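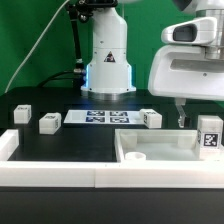 Flekent Museum of Making – Young Visitors Team

Blocks, Faces and Square Patterns

A cube is a shape you already know well. Dice are cubes. So are many toy blocks and some kinds of sugar. Every cube has six flat sides, and those flat sides are called faces. All six faces are squares, and all six are the same size.

Where two faces meet, there is a straight line called an edge. A cube has twelve edges. Where three edges meet, there is a corner. A cube has eight corners. If you have a die or a block near you, pick it up and run your finger along one edge until you get to a corner.

How many faces can you see?

Put a block on a table and look at it from your chair. You will see three faces at most. Now move so your eyes are level with the table. You might see two faces, or only one. The other faces are still there, but the block itself is in the way.

This matters if the faces are different from each other. On a die, the number you need may be on the far side. On a plain white block, every face looks alike, and turning it over makes no difference to what you see.

Giving a face a name

One way to tell faces apart is to mark them. You could write a letter on each one. The alphabet has 26 letters, so you would have plenty for one block. Numbers work too, and so do colors.

Another way is to print a black and white square pattern. The white cubes on the black tabletop have small black patches like this. The white sheet on the same table has four larger squares with dark blue borders, set out in two rows of two.

Patterns of this kind are made to be found by a camera. A computer looks at the camera's picture, searches for the square shape, and then checks which parts inside it are black and which are white. Each pattern stands for a number. The word for this kind of pattern is a marker. (It is a different thing from the marker you draw with.)

How a square pattern holds a number

Imagine a very small grid, just two boxes wide and two boxes tall. Each box can be black or white. With one box, you can make two patterns. With two boxes, you can make four. With three, you can make eight, and with all four boxes you can make sixteen.

Every extra box doubles the number of patterns. Real markers often have more boxes than this, and so they can stand for many more numbers. People who design markers leave out a lot of the possible patterns. They don't want two that look almost the same, or one that looks the same after you turn it around.

Why black and white? The two are easy to tell apart, even when the room is a little dark. The white space around the outside helps too. It shows the computer where the marker stops.

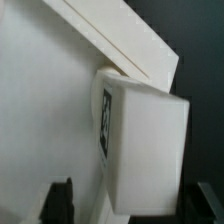 Squares change when you look at them from the side. Of course the square itself stays the same, but the shape your eye gets is different. Hold a book flat in front of you and then turn it slowly, like a door opening. The cover seems to get thinner and thinner until you see only the spine. The same thing has happened to the black marker on the narrow side of this white block. It is a square, and from this steep angle it looks like a tall, thin rectangle, with its white pattern squashed up and too blurry to read. The big front face has much more room in view.

A squashed square can still be useful. If you know the real shape is a square, then the amount of squashing tells you how far it has been turned. A marker seen straight on looks square. A marker turned a little looks a bit narrower. Computers can work this out with math, and then they know which way the block is facing. When the angle is too steep, the pattern gets hard to read, and a different view is needed.

Try it at home

You will need paper, a pencil, a ruler, scissors, tape and a black crayon. Ask a grown-up before you use the scissors.

1. Draw four squares in a row, all the same size and touching.
2. Draw one more square above the second square, and one below it. You should have a cross.
3. In each square, draw a small grid two boxes wide and two boxes tall. Leave a white border around it.
4. Color some of the boxes black. Make a different pattern for each face.
5. Cut around the outside of the cross, fold along the lines, and tape it into a cube.

The flat shape you cut out is called a net. The cross is the best known one, but there are 11 different nets that fold up into a cube. See if you can find another.

When your cube is ready, put it on a table and walk around it. Stop at different places and draw the patterns you can see. Then give your drawings to a friend – can they work out where you were standing?

Words to know

Face: a flat side of a solid shape.
Edge: the line where two faces meet.
Corner: the point where edges meet.
Net: a flat shape that folds up into a solid one.
Marker: a printed pattern that a camera can find and a computer can read.

Page last checked 19th December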